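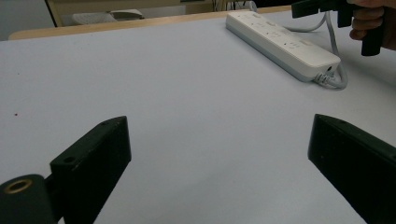 News Release | Research

Halisska Teaches Two-Handed Cable Work With Hand-Held Grippers

HALISSKA, Sunday, January 17, 2021 – Cords are hard on robots. They bend, they curl back on themselves, and they never lie the same way twice. A research team at the Halisska lab has found a way to teach robots to handle them that starts with a person, a table and a pair of hand-held grippers, and the first results are in.

The method is called Cletasik. A person holds a gripper in each hand and does an everyday job at a plain white table, such as moving a power strip or tidying its cord. A camera on the gripper records the work from close to the fingers, so the view the robot learns from is very near the view it will have when its own turn comes. The robot stays switched off for all of it.

For this study the team recorded 407 demonstrations of power strip and cord tasks. Seven were set aside because the recording had gaps, and the other 400 were used for training. The trained model was then run on Stivik, the lab's two-armed test robot, which carries the same style of black fingers as the hand-held tools.

Stivik was given 50 tries at straightening a power strip and drawing its cord clear of the middle of the table. It finished the job in 41 of them. A model trained the lab's older way, with a person steering the robot arms from a control desk, finished 26 of 50 on the same task. We are delighted with that gap, and we did not expect to see it this early!

The part we enjoyed most was watching the two arms share the work. In many of the demonstrations one gripper waits, open, while the other goes to the strip first. The model picked up that habit. On Stivik, one arm would hang back with its fingers apart until the other had a steady hold – then it would move in for the cord. There is no rule in the software that tells it to do so.

Recording was quick, too. New helpers were ready to give usable demonstrations after 3 practice runs, and the tools can be carried to any table with enough light.

There is plenty left to do. Most of the nine failed tries came down to the cord slipping out of the fingers near the end where it meets the strip, and two happened when the cord curled under the strip and could not be seen. The team is now trying softer finger pads and a second camera angle. Plugs are next on the list, and they will be harder, as a plug has to be lined up with its socket before it is pushed.

The study was carried out with Gebreyes, which built the hand-held grippers and their mounts. Halisska and Gebreyes plan to share the demonstrations, the training code and the drawings for the fingers with other research groups, along with notes on the tries that failed.

Requests for the data or for a lab visit can be sent to the Halisska press desk.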